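Forums > Reading Room > Childhood Favorites > Series and Sets

Print this thread | E-mail this thread

Reading the Vonstead books to a kid: which order?

plumcake_annie
Tuesday, July 28, 2026

So my daughter has finally asked for the Vonstead books (I did not push, I want that on record, I only left them on the couch for a month) and now I'm stuck on the order. I grew up with the Mandus paperbacks, which were numbered by when they came out. That means you meet Tilda at eleven in The Ferry House and don't get the story of her coming to the island until book five. The new Grorberg set puts that one first and numbers everything by how old Tilda is.

I keep going back and forth. Book five made me cry so hard at nine that my mother took it away for the night, and I think it only worked because I already loved the aunt. But my daughter is a kid who wants to know what happened FIRST and will ask me every two pages. What did you all do?

marginalia78
Publication order, no question. The Ferry House opens with a storm and a stolen key. Salt Winter opens with a chapter and a half of packing trunks. I love that packing chapter now, but I'd never have made it through as a kid.

oldbindings
Going to disagree with marginalia! I read them to both my boys by age order and the trunks were their favorite part. They wanted to know what was in every single one. We ended up packing a pretend trunk of our own. If a child likes lists and small things in boxes, Salt Winter is the perfect start. And you don't get that awkward bit where Tilda is suddenly six again.

marginalia78
It isn't awkward, it's the whole point of the thing. She remembers it because of what happens at the end of book four. Put it first and it's only a sad story about a boat.

plumcake_annie
See, this is exactly the argument going on in my head. Oldbindings, she IS a lists and small things kid, so now I'm wobbling.
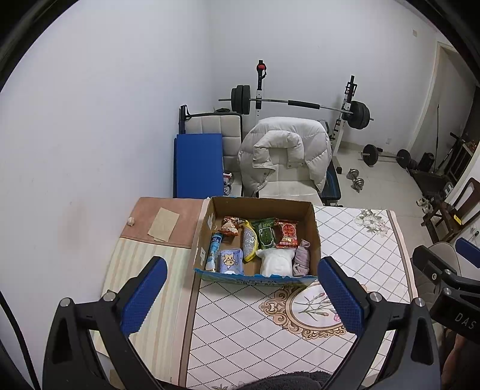
The trunk chapter is the one I know best, as it happens, because I used to read it over and over before we went anywhere. Tilda gets one trunk and the aunt lets her choose what goes on top, and I thought that was the grandest thing anyone could be allowed. My daughter would be the same. Give her that box and she'd have the banana-shaped pouch with the glittery middle on top in two seconds, and the lavender one with the cartoon animal right next to it, and the rest of us could fight over the corners. Then she'd want it all written down in a notebook like Tilda's. So maybe age order does suit her, and I'm the one who needs book five to be book five.

quietcarriage
Can I throw in a different worry? Check the text before you buy the new set. I have the Grorberg Salt Winter and the Mandus one side by side and they've trimmed it. The aunt's letter is down to one page. The song about the herring is gone completely. It isn't a disaster but I was cross for a week.

marginalia78
They cut the HERRING SONG?

quietcarriage
All four verses. There's a line about it in the note at the back, very cheerful, something about pace.

oldbindings
I didn't mind the trims much. My younger one was five and the letter is awfully long to read aloud when your voice is going. But I'd have kept the song.

tomesweettome
Mine is the omnibus, 819 pages and no use at all in bed, I dropped it on my nose in April. It has the full text in publication order though, and the old map. I paid $34 for it used. There's a reader's guide by Covadonga Montoya in the back where she says to start with The Ferry House, then go to Salt Winter straight after. I'd never thought of that and I sort of like it.

plumcake_annie
Oh, that's clever. You'd get the storm and the key, and THEN the trunks, before she's had time to ask me a hundred questions. But what about the end of book four?

marginalia78
You lose it. I'm sorry but you do. I've read Montoya's guide and I think it's lovely about everything except this.

tomesweettome
You lose some of it. A kid hearing it for the first time isn't going to know what she missed, and she can reread them. I must have read The Ferry House twenty times. 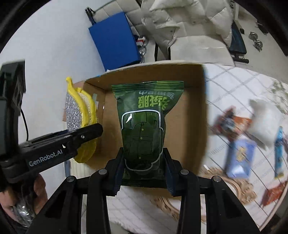 Reading aloud is its own thing, too. I did the whole series with my niece over one summer and we kept to a rule of one chapter, one snack, and the order of the books mattered a lot less than who got to pick. She went by covers and wrappers, both. A dark green bag like that one, with the big light green characters and the figure in the buttoned outfit, would have been hers before I'd found my bookmark, and she'd have told me it looked like the harbor master. She did pick Salt Winter first, by the way, purely because there was a dog on the front. The dog is in it for maybe a page. She has never forgiven the artist.

oldbindings
Ha! The dog! Mine asked about that dog for the entire book.

quietcarriage
The Valcárcel illustrations are the ones to look for if you can find them. Pen and ink, no false dogs. The endpapers have the ferry timetable on them and my brother and I had it by heart. I've still got three of those and would not part with them for anything, so please don't ask, marginalia.

marginalia78
I wasn't going to ask — I was going to ask which three.

quietcarriage
Ferry House, Salt Winter and The Lamp Boy. And no.

plumcake_annie
Okay, update. We started The Ferry House tonight from my old Mandus copy, the one with the cover taped on. She let me get through the storm without a single question, then wanted to know why Tilda lives with her aunt. I said we'd find out. She said WHEN. I said that's up to you, there's another book that tells you. She's thinking about it. Whatever she picks, I'll be reading from the old ones, because I'm not giving up the herring song.

marginalia78
Sing it properly. It has a tune, it's on the last page of The Lamp Boy.

plumcake_annie
I have owned these books for thirty years and did not know it had a tune. Going to look now.

Contact us | Copyright the Reading Room forums and their members | Back to top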